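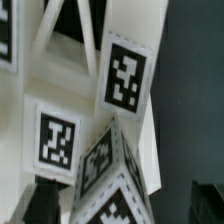
Closach windrow site: moisture and aeration control
Speaker notes, 2023-06-16

Slide 1. Scope
Covers the outdoor windrows only. The in-vessel unit at Ondton is a separate talk. Assume the audience knows the process but has not run a site.

Slide 2. Feedstock
Yard trimmings, food scraps from the Timley collection route, and horse bedding. Intake is nearly 3000 tons a year. Food scraps are the wettest stream and vary the most by season. Bedding is the main carbon source and runs short in January.
Say out loud: we weigh every load but we do not test every load.

Slide 3. Why moisture first
Too dry and the microbes slow down. Too wet and water fills the pore space, oxygen drops, and the odor calls start. Most of the odor complaints logged at Closach trace back to wet rows that were turned late.
Pause for questions. Someone will ask about leachate — park it until slide 6.

Slide 4. Turning schedule
Old practice: fixed calendar, every row, same day.
Current practice: turn on temperature and moisture readings. Probes go in at 3 depths, with one set of readings every 20 feet along the row. Record before turning, never after.
Point to the left column of the table. The right column is the old log and is there for comparison only.

Slide 5. Bulking material
Coarse wood chips are screened out at the end and reused. Chips lose structure with each pass, so top up with fresh ones. The Mughal screen handles this well when the product is dry and blinds quickly when it is not.

Slide 6. Runoff
Pad slopes to a lined pond. Rows run with the slope, so water drains between them and does not collect behind them. Pond water goes back on young rows only, before the pathogen reduction stage.
Setback from the creek is 100 feet. Check the local rule before quoting this for another site.

Slide 7. Open items
Winter carbon supply. Probe replacement cost. Whether covers are worth the labor — no data yet, so do not guess if asked.
Leave the contact slide up during questions.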